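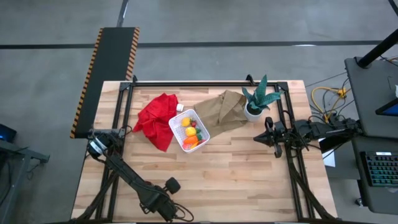 # Two-arm table stations: purchasing and budget FAQ

Applies to requests for an Aoki table station, or for parts that go on one. Prices are in US dollars, before tax and freight. Send requests to Niilo Honkanen in purchasing. Technical questions go to Esko Kuusisto.

### What is in a standard station order?

Two arms, two grippers, the aluminum frame, the controller, and one set of cables. Wrist cameras are ordered on a separate line. The table, overhead cameras, operator desk, monitor and keyboard are not part of the order and must be in your own request.

### Can I order one arm now and the second one later?

Yes. The frame has mounting points for both. The second arm is quoted at the price on the day you order it, and the controller has to be the two-arm version from the start. Write "two-arm controller" on the form even if only one arm is listed.

### What does the frame cost?

The frame kit is $1,399. It comes as cut black extrusion with corner brackets and bolts, unassembled. Allow half a day for two people. The arms bolt to the frame and the frame is fixed to the tabletop, so the table has to be on site before the arms are installed.

### Which table should I budget for?

A solid wood top, at least 1.5 inches thick. Butcher block is fine. Hollow-core tops and folding tables are refused at inspection. Adjustable feet are required on concrete floors.

If you plan to film from a low angle, ask for a matte finish. A glossy top mirrors the ceiling lights and whatever stands on the table, and refinishing later means taking the frame off.

### How much floor space does a station need?

Plan for 10 by 12 feet. The figure includes the table, the operator desk, and a walkway on one long side. It does not include storage for objects or shipping crates. Cables between the table and the desk must be in a floor cover before sign-off. Put the cover on the same request; it is missing from most of them.

### What is the lead time?

Arms: eight weeks. Frame kit: two weeks. Grippers from Muvex: five weeks, longer if you change the finger shape. Cameras are usually in stock at Jornov.

### Do the grippers come with spare fingers?

No. A spare finger set is $247 and fits one gripper. Order one set per arm. Teams working with cloth or paper should look at the thin-tip version, which costs the same.

### What should I put down for test objects?

A small amount, charged to supplies and not to equipment. A first set should cover soft, rigid and irregular items. A typical table might hold:

- a crumpled cloth
- an open plastic basket with holes in the sides
- toy fruit and vegetables that fit in the basket
- a potted plant with stiff, upright leaves

Keep the packaging until you have recorded the supplier and part number. Replacements that are a slightly different size cause trouble in repeat runs.

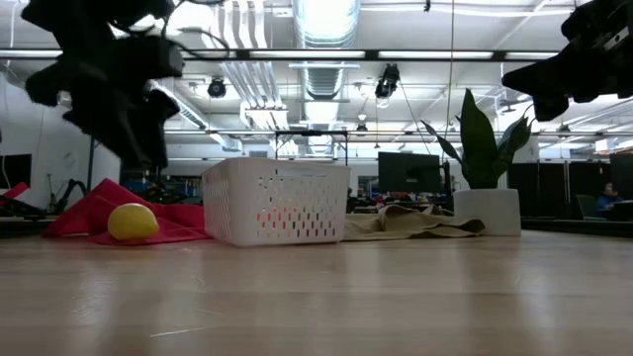 SKILTIS, 05/10/2018

The entries from this point on were added after the last round of requests. Where they differ from an older copy of this page, use these.

### Are ceiling cameras required?

They are optional. Teams that need a fixed view from above should request two, one toward each side of the table. The pair costs $969 with mounts and lenses. Installation is billed by the building contractor and has to be quoted for your room.

Check the ceiling before you ask for the quote. In an exposed ceiling the ducts, pipes and light fixtures limit where a mount can go, and the contractor will not attach anything to a duct. Send a sketch showing the table position.

### Do we have to change the room lighting?

In most cases, no. Long fluorescent fixtures give enough light for the cameras we buy. Take test images at the table with all fixtures on before you spend money on lamps. Bright fixtures behind an arm will turn it into a silhouette from some angles; moving the camera is cheaper than moving the lights.

### Can a station go in an open office?

Yes, with approval from whoever manages the floor. People may be at their desks in the same room. The station needs its own marked area, a stop button within reach of the operator, and a power circuit that is not shared with the desks. If a desk falls inside the marked area, the desk moves. Budget for that too.

### Is a service plan worth buying?

The Jornov plan is $487 per arm per year. It covers joint motors, the wrist connector, and one calibration visit. It does not cover grippers, cameras, or cables. We buy it for the first year on every station. After that it is up to the team, and Esko can tell you how many service calls your station has had.

### Which costs come back every year?

Finger sets, cables, test objects, and the service plan if you keep it. Wrist camera cables bend the most and are normally the first to be replaced. Enter these under operating costs. Requests that fold them into the equipment line are sent back.

### Can we reuse a desk and computer we already have?

A desk, yes, if it leaves the walkway clear. For the computer, send the model number to Esko before you submit. The controller needs a wired network port of its own, and a machine with a single port will need a second card.

### When are requests due?

The end of October for delivery in the first half of next year. Late requests are held for the next round unless they replace a failed part. Attach the vendor quote, the floor sketch, and the name of the person who will sign for delivery. Quotes more than 60 days old have to be renewed.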